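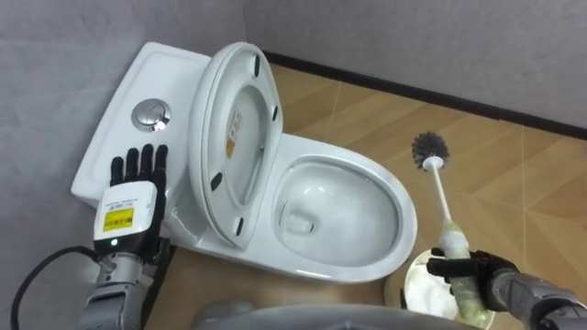 Figure 4. Head camera view with the brush in the right hand and the lid and seat raised.

4.2 Brush task in the shared workshop

The bathroom task was the one we most wanted to try, and it was also the one that taught us the most. The humanoid was put together by three of us in the Nallis workshop, evenings only, starting in November. Thérèse Girard wrote the arm controller, Þórarinn Fogh did the wiring, and the first author handled the hands and the teleoperation link. All demonstrations were recorded from the head camera (Figure 4) and from a fixed side camera.

We gathered 134 demonstrations, each split into four stages: grasp, approach, scrub and return. The grasp is harder than it sounds. A long handle held near its lower end turns small wrist errors into large errors at the bristles, so the policy has to correct all the time. We were delighted to find that the hand could hold the grip firmly enough with no changes to the fingers. 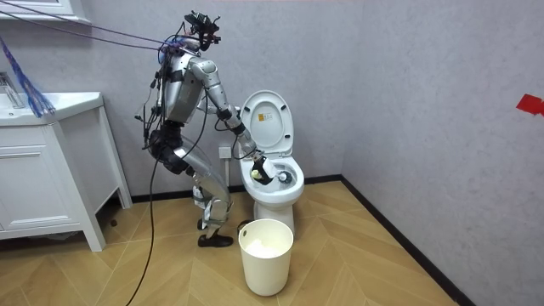
Figure 5. Side view of the robot leaning over the bowl with bent knees, one hand reaching into the opening.

Reach was the next problem. With the legs straight, the arm came to the end of its travel before the brush could get to the far side of the bowl. Bending the knees and leaning from the hips (Figure 5) solved this, and it let us drop a planned forearm extension that would have added weight right where we least wanted it. The posture is set once at the start of the approach stage and then held. The cabling along the back is still exposed, and we like it that way for now – a connector can be swapped in minutes.

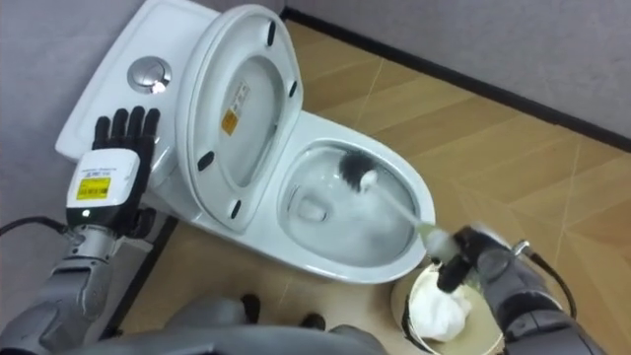 Figure 6. Head camera view during scrubbing, with the bristles against the inner wall of the bowl and the left hand raised near the tank.

For the scrub stage we tested 2 controllers. The first followed a fixed path fitted to the bowl. The second, suggested by Evelien Verstraete, used the same path but let the wrist give way when the motor current rose. The second was a joy to watch. It kept the bristles on the wall (Figure 6) through small shifts in how the brush sat in the hand, while the fixed path tended to skip at the rim. We trained the final policy on 3281 short clips cut from the second controller's runs, with each clip limited to 300 control steps. The return stage used a separate set of clips and is covered in Section 4.3.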